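Tips for the Simulated Kitchen – Tolulora Robotics Club

These notes are for students who join the kitchen task in March. In this task the gripper moves in a simulated kitchen, and you watch through the camera on its wrist. Most of our lost hours came from small things, so please read before you start your first run.

1. Start every run with the fingers open. Write the opening command in the first line of your script, also when you think the gripper is open already.

2. Save the scene under a new name before you change the lights. The original file is called Stindik and it must stay as it is.
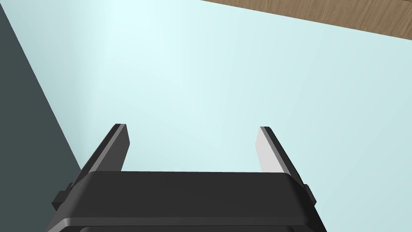

3. Learn to find your position from few details. The wrist view shows only a small part of the kitchen, and a plain surface tells you very little. Look for edges first. With the pale surface filling most of the view, the best helps are the straight border of the dark area on the left and the strip of brown wood in the top right corner. Write down where both are before you move, then compare after the move.

4. Move slowly near furniture. We use a step limit of 2000 for one run, and it is enough for a careful approach. If your run stops at step 397, as happened to two teams, check the joint limits in the Sundaram settings file.

5. Change one value at a time. When you change speed and height together, you will not know which one helped.
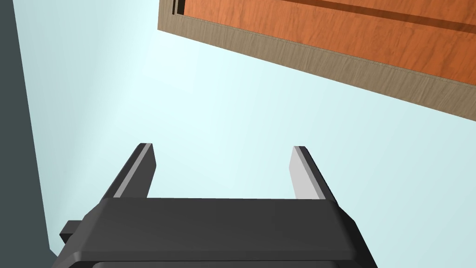 6. Keep a free distance of five centimeters from every wooden part until you are ready to grasp. The collision shape in our model is a little bigger than the part you see. When a panel hangs up and to the right of the right finger, with its beige edge running diagonally, go back or to the left first and only then go up. A hit on such an edge turns the wrist, and the run must be started again.

7. At the end, put your log in the Zadmont folder – also the log of a failed run. Add one line about what you wanted to try.

Last updated: 2026-03-31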